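Magazine > Learning > Grown-Up School

The Second First Day of School

What it's like to walk back into a classroom after half a lifetime, and why so many people in one small town have decided to do it

The coffee in the evening school at Torngate is made at a quarter to six, and it is made far too strong, and by the time the first students come up the stairs it has already been on the hot plate long enough to take the polish off a table. Everyone drinks it anyway. I drank a good deal of it myself last May, when I spent most of my evenings sitting at the back of other people's classes with a notebook on my knee, trying to look like someone who wouldn't be called on. (I was called on. It was fractions. We'll come to that.)

Torngate is the kind of school that hardly looks like one from the street. It has two rooms above a row of shops in Mutside, a photocopier with moods, and 36 students, every one of them an adult, most of them working toward the high school diploma they didn't get the first time. Some are in their twenties and some have grandchildren. They come after work or before work, or in one case between two jobs, still in the shirt from the first with the shirt for the second folded over the back of the chair.

I had gone expecting to write about hardship, I suppose, and there is plenty of that if you ask. But what struck me in the first week was how much laughing went on. Grown-ups who have chosen to be in a classroom are wonderful company! They heckle. They bring cake. They argue with the textbook as if the textbook could hear them, and when one of them gets something right that she has been getting wrong for a month, the whole row knows about it.

Torunn Öberg started the school in 2000 with a borrowed key, a secondhand blackboard and, on the opening evening, a single student, who turned out to have come about the guitar lessons next door. He stayed, though, and took the math class, and he still sends a card every winter. Torunn tells this story with great relish and I heard it three times, with slightly different guitars.

"People think the hard part is the algebra," she told me, one evening when the rooms had emptied and she was going around pushing in chairs. "The algebra is fine. We can do something about the algebra. The hard part is getting from the sidewalk to the top of the stairs. I've had people tell me years afterward that they drove past four times, five times. One woman sat in her car for a whole term's worth of evenings before she came up, and then she finished ahead of everybody."

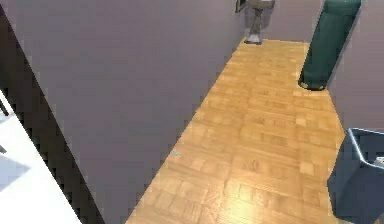
A narrow hallway with a parquet floor.

I asked nearly everyone I met about those stairs, and nearly everyone had an answer ready. Teodor Holmgren, who left school at fifteen to work at Blomqvist, the furniture warehouse on the edge of town, told me that what nearly turned him around was the smell. Chalk and floor wax, he said, and all at once he was a boy again with the wrong shoes on, waiting outside the office to be told what he'd done. Torngate hasn't used chalk in years, as Torunn was quick to point out when I passed this along. Teodor shrugged when he heard. "Well, I smelled it," he said.

He has been coming for three winters now. The first he calls the winter of the comma. He could read perfectly well, had always read, westerns mostly and then anything his daughter left lying around, but writing was another matter, and for the whole of his working life he had gotten by with forms that needed a tick or a signature. When he was offered a supervisor's post that involved a weekly report, he turned it down and told his wife they'd given it to a younger man. He told me this quite cheerfully, over the terrible coffee, and then he showed me an essay he'd written on the history of the town's swimming pool. It ran to 700 words and every comma was where it ought to be, including one that I'd have left out and that he defended with some heat.

There's a particular kind of shame that people carry about school, and it seems to keep remarkably well. I met a man who runs a perfectly good business and had told his own bookkeeper he had a diploma. I met a nurse's aide who helped all four of her children with their homework by learning each lesson the night before, from the library, in secret, and then pretending she'd always known it. She got all the way to chemistry that way. When she finally enrolled, the placement test put her far above where she had asked to start, and she came down to the desk to report that there had been a mistake.

The teachers spend a good deal of their time on this, gently, in ways that don't show up on any timetable. Pendo Nzioka teaches the science and most of the math, and she has one rule that she writes up at the start of each term, which is that nobody may apologize before asking a question. You would be surprised how difficult people find it. In one hour I heard seven apologies swallowed halfway, each followed by a small cheer from the others. When my own turn came, and I had to say in front of a dozen people that I no longer had any idea how to divide one fraction by another, I had the "sorry" right there behind my teeth. Pendo just waited. Then she took me through it with a recipe for pancakes, and I've used it twice since, both times on pancakes.

She came to teaching adults by accident, after some years in a regular middle school, and doesn't expect to go back. I wondered whether she missed the children. She thought it over properly before she answered, and said that she missed their noise but not the ringing of the bell. With adults, she said, you get to finish the conversation. If the class is deep in why the moon pulls on the sea, and it's nine o'clock, and they all want to stay, then they stay, and somebody calls home to say the dinner can go in the oven. 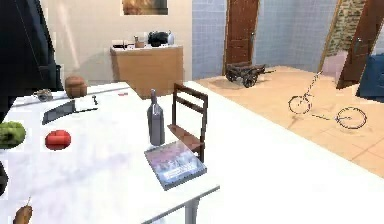 Writing is taught on the other side of the wall by Torbjørn Skjelbred, a long, stooping, patient man with a voice you have to lean in to hear, and his students speak of him the way people speak of a good dentist. He doesn't begin with grammar. He begins with looking, and for the first few weeks nobody writes about feelings or opinions or their summer vacation at all; they write about things on a table, three or four sentences at a time, until the person across from them could set the same things out again from the words alone. It's harder than it sounds. Take a small wooden chair with a ladder back, standing right beside a gray glass bottle on a white tabletop, and nine beginners out of ten will write "a chair and a bottle," and their poor partner will imagine a piece of dining furniture. It takes somebody to add that the chair is a miniature, and then somebody else to say which side of the bottle it's on, and which way the seat faces, and by then you've learned adjectives and prepositions without anyone having said either word out loud. Torbjørn says a person who can do that can write an accident report, or a letter to the landlord, or for that matter a novel.

I sat in on the session where they finally move from objects to people, and I have to say it undid me a little. A young woman named Tươi Chu read out a paragraph on her mother's hands peeling an orange. It had no big words in it. When she was done the room was quiet for a moment, and then Teodor, who had come in only to borrow the stapler, asked if she'd read it again.

Tươi is one of the younger ones. She left high school a few months short of the end, when her mother was ill and there was a little brother to get up in the mornings, and she always meant to go back after the summer, and then there was another summer. She had tried an online course first, a program called Kakach that a cousin recommended, and she has nothing bad to say about it. She could do the lessons at midnight in her pajamas. But it was lonely, and when she got stuck she stayed stuck, and one night she closed the laptop and didn't open it for a year. What she wanted, she told me, was someone to notice if she wasn't there.

They do notice. If you miss two evenings at Torngate you get a telephone call, and it comes from another student, a job that goes around the class and that people take seriously. There's no scolding in it. Mostly it's gossip and what page they're on. Torunn believes that call has kept more people in school than any book she ever bought, although she admits she's never tried to prove it, and I noticed that she had a pile of new books on her desk all the same.

Not everybody finishes, and I'd be giving you a rosier story than I was told if I left that out. People move, babies arrive, shifts change, a car dies and there's no bus after eight. Some take one course, get what they came for and go off happy, and the school counts that as a good result even if the paperwork doesn't have a box for it. Money is always tight. The fees are low and the rent isn't, and the photocopier (did I mention the photocopier?) has been on its last legs for as long as anyone remembers.

In the spring I was there, 11 students sat their last exams. Teodor was one of them. He'd been so worried about oversleeping that he set two alarms for an exam that began at two in the afternoon. Afterward a whole crowd of them came up the stairs together, talking over one another about question six, and Torunn put on a fresh pot, and it was every bit as bad as the one before.

If you're thinking about going back yourself, the people I met had a few things they asked me to pass on. Visit first, on an ordinary evening, and sit at the back. Ask whether you can start in the middle of a term, as plenty of adult schools will let you. Bring your old records if you can find them and come anyway if you can't. Tell one person at home what you're doing, said the nurse's aide, even if it's only the dog. And Teodor would like it known that the supervisor's post came up again over the summer, and that he has put in for it, with a cover letter.

Enjoying our features? Sign up for the monthly newsletter and get new stories by email. You can unsubscribe at any time.

Contact the editors | Copyright, all rights reserved | Back to top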